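January, evening

My third week in Hetstead, and I try to write every day in English, so the language stays with me.

Vibeke wants a decision about the fingers before the others come back. We have 2 candidates, the Claltach set and the Clilis set, and each must do the same table tasks on both arms. I began with the dishes. The plate is the one I respect most. It is low, and the finger must come in almost flat against the table to get under the rim.

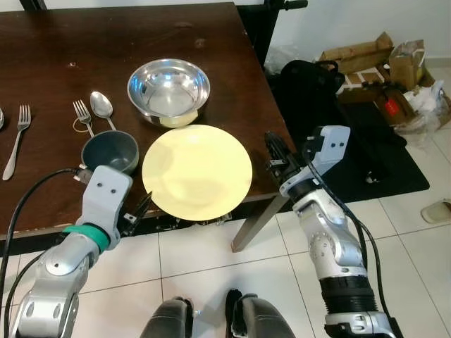
Claltach closes softly and I like this, but on a fork handle it needs 7 tries where I would accept 2. Clilis is quicker and more hard in its manners. Frida says I should write "stiffer". With Clilis I set the force limit to 200 in the controller, which has its own units, and I still do not know what they mean. I wrote to Skarphéðinn and he answered with only a page number from the manual.

After tea I continued with a bowl. For a bowl the question is the wall: one finger inside and one outside, or both from outside. 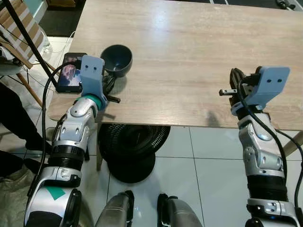

Photo: Marama Halliday / Hedegaard

My feeling is that one inside is better, but the wrist must turn more and then I worry for the cable. I must ask Gladys if she has a shorter one.

The log stopped at line 1025 and I have not looked why. Tomorrow spoons. Also I must buy bread and call my mother before nine.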